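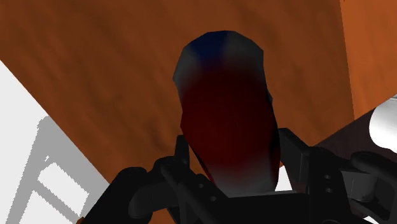 Practice round in the simulator: the gripper holding the red, white and blue piece near its bottom end.

I help out with the Willeder robotics club on Tuesday evenings, and I've been scribbling grip tips on the back of our sign-in sheet all winter. Time to type them up!

Go low on anything with a domed top. Our kids always want to grab the fat part (so did I, my first month), but if the body gets narrower toward the bottom, that's a handy spot for the two finger pads. Come in straight, close slowly, stop, look, then lift.

Save before every change. I lost 40 good runs in February by fiddling with the friction setting and hitting save on top of the old file. Now each one gets a number. We're up to 366, and yes, I keep them all.

Change one thing at a time. Grip force OR approach angle, never both, or you'll spend the evening guessing which one did it.

Lift 15 millimeters and pause. If the piece is going to slide you'll usually see it right then, and you can set it back down without chasing it across the table.

Turn the shadows on, even if your laptop grumbles. They help so much with judging height, especially over a plain white floor.

For the Faltel meet, each team gets 18 tries, so practice with exactly that many and write down every one, flops included. We use a cheap spiral notebook with a pencil tied to it. Pens walk off.

Next up is the sorting task, and I have a whole other page of notes on bins.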